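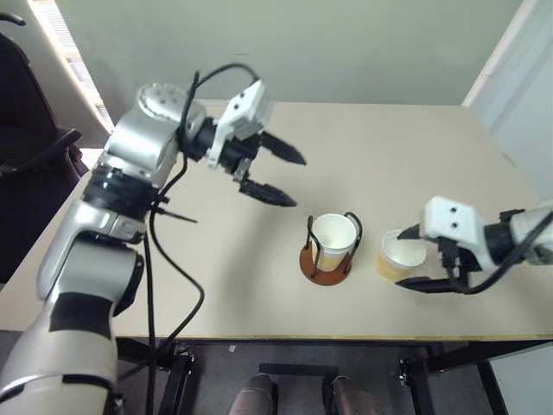
*Last changed: 21 March 2023*

**Ticket: cup holder on the meeting table, cups sitting crooked / coffee on tabletop**
Status: open, but much better

OK so I'm writing all of this down in one place because I've now explained it to three different people in the hallway. It's the holder with the round brown wooden base and the black wire loops, the one the white paper cups go in. We got a box of 12 of them from Valentini back when the Flollstead office moved in with us, and I really do love them! They look nice on the pale tabletop and people stopped leaving rings everywhere (mostly).

**What goes wrong**

You drop a full cup in, it looks fine, you take your hand away and a minute later it's leaning. Twice it leaned far enough to slop over the rim. The speckles on that table hide a coffee drip really well, so you find it with your sleeve.

**What I tried**

1. Swapped the holder for another from the same box. Same lean, a bit less of it.
2. Turned the holder 90 degrees. The lean turned with it, so it's the holder and I can stop blaming the table.
3. Checked the table anyway, haha. Level on the top, nothing wobbly in the black frame underneath.
4. Tried the old cups from Urkis. They sit perfectly. The new ones with the tan band low down are a touch narrower at the bottom, and I think that's the whole story. They slide down until one loop catches before the others do.
5. Bent the loops inward by hand, very gently, a little at a time with an empty cup in there to check. This helped a LOT.

**Where we are**

I've bent 2 holders so far and both hold a full cup upright. Mirko Amato asked if we could just go back to the old cups, and I'd be all for it, except we have 3,000 of the new ones in the supply closet (Dreltley only sells them by the pallet, don't ask) and they'll last us well past May.

**Still to do**

- Bend the rest. Go easy, the wire is springy and if you overdo it the cup won't go down at all and you end up squeezing it.
- Wipe under the wooden bases. Coffee gets in there and goes sticky.
- Please don't use pliers! I tried on one loop and it scratched the black right off.

If yours still leans after bending, leave it on my desk with a note saying which side it tips to.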